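Robotics Practicum, Unit 6 notes: two arms, one workspace

(typed up fast after Friday's lab, will clean up later. bring these to the bench)

Where we are

Unit 5 was single arm. Homing, joint limits, teach and replay. If your replay from unit 5 still drifts, fix that first, nothing in this unit will work on top of it. Drift is nearly always a bad home. Re-home, re-record, don't patch numbers by hand.

This unit: both arms at once, hanging and unhanging parts on a pegboard. Then a handoff. Then you collect episodes and train on them. The project for the rest of the term is called Coston, so that's the folder name, the repo name and what goes on the report cover. Spelling matters, the grading script looks for it.

Frames and names

Left and right always mean as seen from the head camera. Not from where you are standing at the keyboard. Half the crashes last term were someone saying "left" from the wrong side.

L0, R0 = bases
Lw, Rw = wrists
Lg, Rg = grippers
W = wall frame, origin at the leftmost peg from the head camera, x along the row, y up, z out of the wall towards the robot

Positive z is away from the wall. So to back off you ADD z. Write it on your hand if you need to.

Calibration, in this order

1. Home left. Home right. One at a time, other arm parked.
2. Touch the leftmost peg with Lg, save. Touch the rightmost with Rg, save.
3. Run wallfit. Residual over 6 mm, do it again.
4. Send each arm to hover 20 mm off its peg. Look at it. If it looks off it is off, whatever the printout says.

Don't assume the row is level. wallfit gives you a height for every peg, use those, don't type in one y and copy it across. Groups that copied it across got the first hang fine and then scraped the next ones and couldn't see why.

Speed

Cap at 15 percent for anything new. Cap at 20 for the wall approach even when it's not new. You can go faster in free space once the TA has signed your sheet. Controller resets the cap when it reboots so check it every time.

Keep-out zones

Arms share the middle. Simplest rule that works: only one arm owns the middle at a time. Ask for it, get it, use it, give it back. In Istell (our control package) this is

request middle L
move ...
release middle L

If you forget the release the other arm just sits there. No error. It waits forever. First thing to check when "the right arm is broken".

Elbows count too. Everyone watches the grippers and then the elbows meet. The planner checks the whole arm only if full_body is set to on, and it ships off. Turn it on.

Approach and seat

Come in along z. Stop short. Close the last bit slow, with the force limit on. Part goes over the peg, drop 4 or 5 mm in y, open, ADD z. Watch the cables at the wrist when you rotate. There's enough slack for a half turn and not for a full one. Planner doesn't know about cables, it will happily pick the long way round. Set the wrist limits in your config.

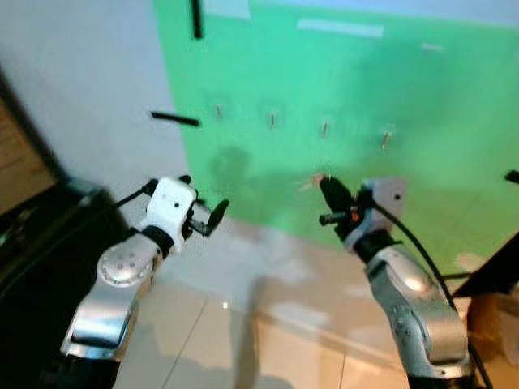 Open the gripper fully before you retreat. Partly open looks ok on the way in and then the finger drags the part back off when you leave. If that keeps happening put a short pause between open and retreat, quarter second is plenty.

The green backdrop is there so the masking step is easy. Leave it alone, don't pin notes to it. Shadows on it are still a problem, the mask picks up dark patches as part. Two things help: raise the saturation threshold a bit, and throw out blobs that don't move when the gripper does. Neither is perfect. Afternoon sessions have it worse than mornings.

Handoff

Right holds, left takes. Both closed for a moment, then right opens. Never open first and hope. Grip force low on both while both are closed or they fight each other and a wrist faults out. To clear a fault: stop, park, clear, re-home that arm only.

Data

Each group records hang, unhang and handoff. Class total last year came to 4,000 episodes and a lot of that was junk, becuase people kept the ones where the arm never moved. Watch your episodes before you upload. Label failures as failures, we want those, they're useful. Don't delete them.

Upload to Drenasard (lab server), folder coston/groupnumber. Not the desktop of the bench machine, it gets wiped.

Due

Calibration sheet, signed
Config file with wrist limits and full_body on
Episodes uploaded and labelled
One page on what failed and what you changed. One page. Not four.

Reading: Sandu handout, sections on compliance and shared workspaces. Skip the proofs.

Next unit is training on what you recorded, so groups with no labels by April will be borrowing someone elses data.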